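The motherhouse at Skistonberg kept its dead in two systems. The first was a set of necrology books, one line per sister, entered by the infirmarian on the day of burial. The second was a database built on a secondhand computer in the old linen room. The archivist's task was to make the two agree before the house closed in July.

The books held 2215 names. The database held 2213. She sorted both by date of profession and compared them a page at a time, with a ruler under the line.

The first missing sister had been entered under her family name, Van der Linden, and then deleted as a duplicate of a cousin in the same novitiate. Both had taught at the Killwood school. Both had died in winter. The archivist restored the record and added a note giving the two grave numbers.

The second was harder. The book gave a name in religion, a date of death, and the word "Flideck," where the order had run a dairy and a two-room school. No birthplace was given. The parents were not named. The column for offices held was blank, although the milk accounts showed the same handwriting for the better part of her life: gallons, butterfat, price, weather.

The archivist read the accounts for three evenings. The entries stopped on a Friday with the morning milk recorded and the evening milk left open. The date of death was the Saturday.

She typed the record. The program would not save it with the offices field blank, so she entered "kept the accounts." The total changed to 2215. She printed the list, signed the last sheet, and put the ruler back in the drawer. 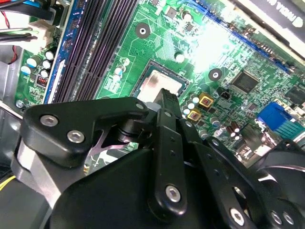 The blank would have bothered me more than the missing name, wrote a reader at Killwood, and I think she should have put down the cows as well.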